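Notebook, November, late afternoon

Picking up where I stopped before lunch. The Lusar build is on the test machine and I've now played the Clurbridge level four more times, which brings me to the point where I hear the market music in my sleep. Load times are fine! The save bug is not. If you save while the merchant's menu is open and then reload, your coins come back but whatever you bought doesn't, and I managed to lose a perfectly good lantern that way twice.

I set the starting purse to 2,000 coins for testing, which is far too generous (the real game gives you 400), but it let me buy out the whole shop in one go and see what sticks. Anything bought before the menu closes is at risk. Aryee's old inventory code is still in there somewhere and I suspect it's writing the list only on close.

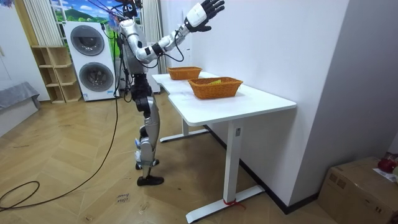
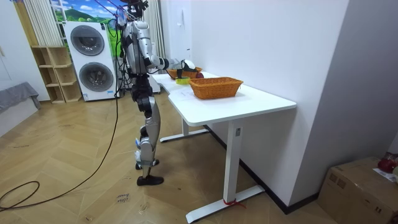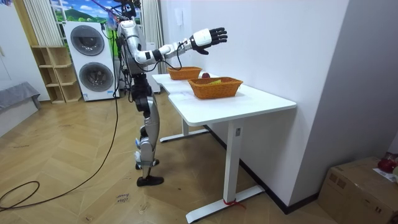
Next job is the Poria gatekeeper, who still walks as if he's on ice. I spent a good hour on his idle pose and I'm happier with it now, though his reach is all wrong when he hands over the key. The elbow stays straight and the whole shoulder swings, poor fellow. I want the arm coming forward over the counter with a proper bend at the elbow, like the silver robot's in the third picture, and the fingers spread before they get to the key. At the moment they open after it, so the key floats for a bit. I've moved the open hand earlier, to tick 545 of the cutscene, and it already looks friendlier.

Still to do: write up the save bug properly with the steps, put the purse back to 400 before anyone else plays it, and try the gate scene with the sound on.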